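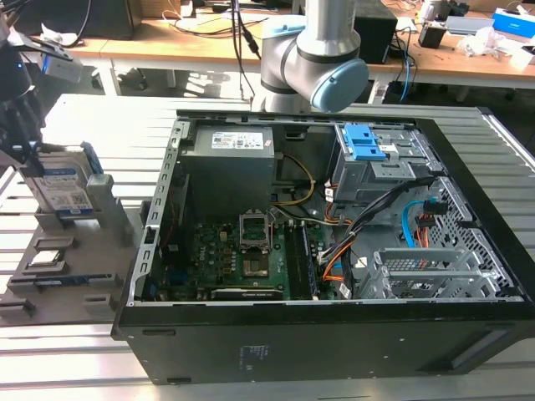
The tower on its side with the cover off, and the parts holder next to it.

Print this page
E-mail this to a friend

I've wanted a proper parts holder for years. My old system was a cereal bowl for the small stuff and a folded towel for everything else, and I once spent most of an evening looking for a stick of memory that was under the towel. So when Mutua Wanyama told me he'd picked up the Tirnolance stepped holder for his shop in Okville, I ordered one the same night for $19 and started using it in September.

It's a gray plastic block with slots at different heights, and that's really all it is. A 3.5-inch hard drive stands upright in it, and there are lower slots that will take a processor and a memory stick. I love that each part gets its own spot! You pull something out of the case, you park it, and you can see at a glance what still has to go back in.

The computer I've been practicing on is an old black desktop tower, and I have to say a word for the case too, because it's a pleasure to work in. The drive bay has a bright blue latch and the drives ride in blue plastic caddies, so you never have to hunt for what to press. I paid more for a fancy case once — the big one from Husport — and it had six tiny screws per drive. Never again. 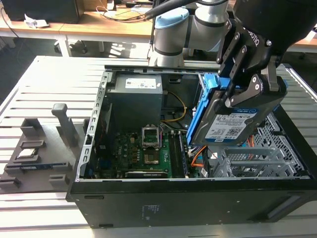 My one gripe with drives in this sort of case is the cables. They run right by the bay, and if you don't tuck them back first, the caddy wants to catch on them on its way in. I've started pushing the whole bundle to one side before I pick the drive up, and life has been better.

Back to the holder. It's light, so on a smooth desk it slides when you pull a drive out with one hand. I stuck a bit of shelf liner underneath and that fixed it. The slot for the processor is a little shallow for my taste (I'm clumsy and I know it), and I'd pay a few bucks extra for a lid to keep the dust off overnight. Mine came with no instructions at all, though I can't think what they would have said.

Hülya Dönmez swears by the Siriwardena tray, which has a magnetic strip for screws. I borrowed hers for about 200 screws' worth of laptop repairs and the strip is great, but a full-size drive has to lie flat in it and takes up half the room. For laptops I'd buy hers. For desktops I'm sticking with the Tirnolance, and I've already ordered a second one for the spare drives that live in my sock drawer.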